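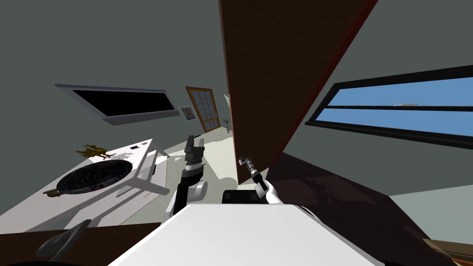
Clistar to open home design showroom in former Fashola warehouse

4 May 2023

Kitchen and interiors company Clistar will open a showroom in the former Fashola furniture warehouse in October, the company said in a statement. The building has been empty for two years.

The showroom will take up the ground floor. Clistar plans to set up full-size kitchens and living rooms there, along with a planning area where customers can sit down with a designer and go over measurements. The upper floor will be used for offices and storage.

Femi Isah, who will manage the site, said the company had been looking for a place in the area for a long time. Most of its local customers now order from a catalog or drive to the Dolus shopping center, where Clistar rents a small unit next to the parking garage.

"People want to open the drawers and see how high the counter is," Isah said. "You can't do that from a catalog, and we never had the floor space at Dolus to put a whole kitchen together."

The Dolus unit will close once the new location is running. Its employees have been offered jobs at the showroom, and Clistar expects to have 17 people working there by the end of the year. Openings for fitters and sales staff will be posted over the summer.

Work on the building has started. The roof is being repaired first, followed by new windows on the street side and an elevator to the upper floor. The loading dock at the back will stay where it is, but trucks will enter from the north side of the lot so that deliveries no longer block the sidewalk. Neighbors had complained about that when the building was a warehouse.

Clistar has also agreed to keep the painted Fashola sign on the brick wall facing the street. The sign will be cleaned but not repainted.

The showroom will carry Clistar's own cabinets and counters as well as the Clellness line of bathroom fittings, which the company began selling last year. Customers who have already paid a deposit through the Dolus unit do not need to do anything, Isah said. Their orders will be moved to the new location, and delivery dates will stay the same.

Opening hours have not been set. The planning area will take appointments starting in October.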